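Will a robot do my washing-up? Ask me again later
Reading time: 4 minutes
Print | E-mail

I've been promised a robot housekeeper since I was small, and I'm still the one wiping the hob.

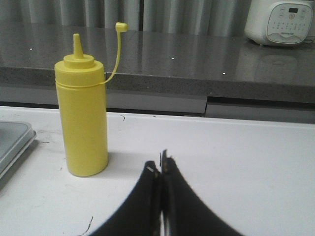
My friend Khoa Đinh is far more hopeful than I am. He works on kitchen robots at Jemadau, and over lunch on Saturday he told me theirs had put the cap back on a sauce bottle 10 times out of 11. Lovely! But then I asked what happens if you swap the bottle for a different one, and he went a bit quiet and had some more noodles.

That's my trouble with the whole business. A squeeze bottle is nothing to you or me - you grab it, you squirt, you thumb the lid down while shouting at the children. A machine has to find the thing, hold it hard enough that it stays put but not so hard that you get mustard up the curtains, and then deal with a floppy little strap that never sits the same way twice.

Mỹ Đặng, who packs boxes at Colley, says it's the same on the shop floor. Give the arm identical cartons and it'll go all night (better than she would, she says). Give it one squashed corner and somebody has to walk over.

So no, I don't think they can do the chores yet. I do think they'll manage some of them sooner than I'd have said in May, and I'd happily pay for one that only did lids and cutlery. Khoa reckons four years. I've told him I'm keeping my rubber gloves.

Contact us | Copyright Nomberg | Back to top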